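Let Old People Carry Something

My mother is 81 years old, and last August she carried a four-kilo bag of rice up the stairs of her building in Hindholm. I was behind her with empty hands. A neighbor opened his door, saw us, and gave me a look I will remember for a long time. He thought that I was a bad son. I would like to explain in this essay why I think he was wrong.

In my first language we have a verb for taking a heavy thing out of an older person's hands. It is a good verb, and children are praised with it. I was raised to do this without thinking, and I did it for many years: the shopping, the laundry, the pots from the low cupboard, even the watering can. By the time she was 78, my mother had nothing left to lift except her own coffee cup. Then she began to have trouble lifting herself.

It began with the chair. She pushed with both arms, came up halfway, and sat back. The doctor found no illness. He sent her to a physical therapist, Letay Woldemariam, who watched her stand up and sit down a few times and then asked me, not her, a question: "What does she do in a normal day?" I answered proudly that she does not have to do anything. Ms. Woldemariam wrote this down, and I understood from her face that it was not the answer of a good son either.

Muscle that is not used goes away. This is true at every age, but in later life it goes faster and comes back more slowly. I think most people know this fact and still do not apply it to their own parents. We apply it to ourselves. I have colleagues who pay every month to lift iron in a gym and then drive to their father's house to carry in his groceries, so that he will not be tired.

I do not say that everybody over 70 should lift rice. Some people have weak bones, or a heart condition, or bad balance, and for them the advice must come from a person who has examined them. My complaint is about the healthy majority, whom we treat as if they were already sick. We call it respect. I believe that a good part of it is impatience — it is simply quicker when we do it ourselves.

My mother's program was so plain that I was disappointed by it. She had to stand up from a kitchen chair with her arms crossed, in three sets, with a rest between them. She had to walk to the bakery and not be driven. She had to carry her own shopping, first in two small bags and later in heavier ones. For the first weeks she complained on the telephone every evening, and I wanted to stop the whole thing.
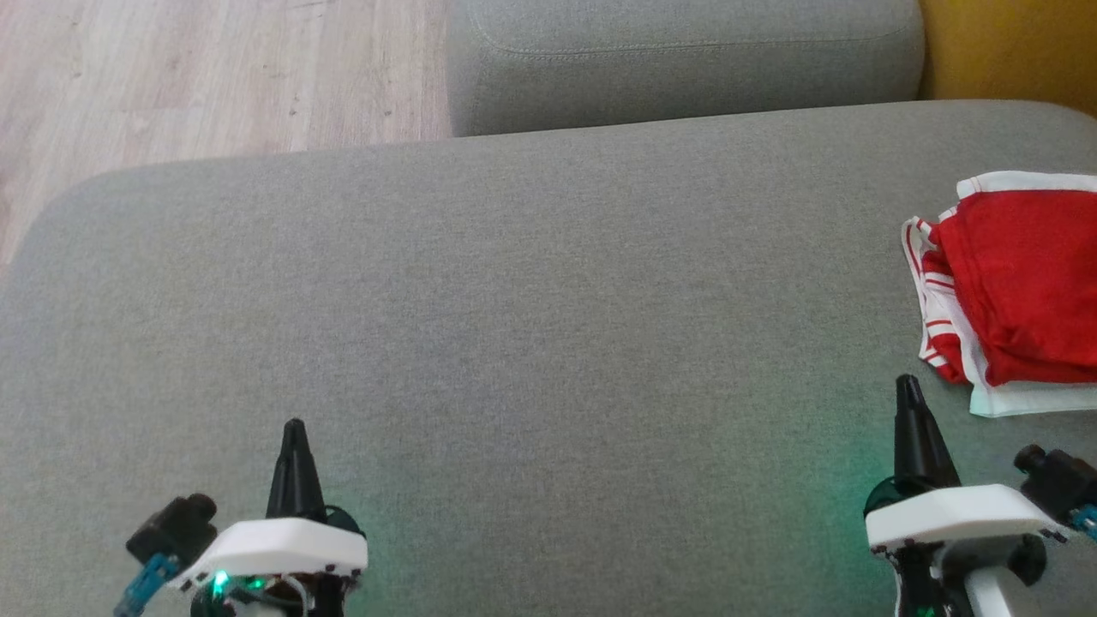 What the senior center offers, and what it does not

When she was stronger, I looked for a class. The center on Jeron Street has a full calendar, and I am thankful for it, but I read the page for "movement" with some sadness. There was chair stretching, chair dancing, and breathing. All of these are pleasant. None of them asks a person to push against anything heavy. I wrote to the coordinator, Dexter Quiambao, and he replied very politely that the families prefer gentle activities. I notice that he wrote "the families." I asked my mother what she would prefer, and she said she would like to be able to get down on the floor and up again, because her sewing box is under the bed.

I also hear that strength training is too expensive to offer. The center spent $2,507 on new curtains for the main hall, according to its own newsletter. For $674 the sports shop Dağdelen would have delivered a set of dumbbells, from very light to quite serious, and a rack to put them on. I asked them for the price myself. I have nothing against curtains.

Of course there is fear, and I have it too. If she falls on the stairs with the rice, it will be my fault, and the neighbor will be proven right. But a person can also fall on the way from the bed to the bathroom, with nothing in her hands, when the legs are no longer able to catch her. That fall has no guilty son in it, and I suspect this is why we are less afraid of it.

This spring my mother took the train to Sollness to see her sister. She put her own suitcase on the rack. A young man stood up to help her, and she told him thank you, but no. She says that he looked a little offended.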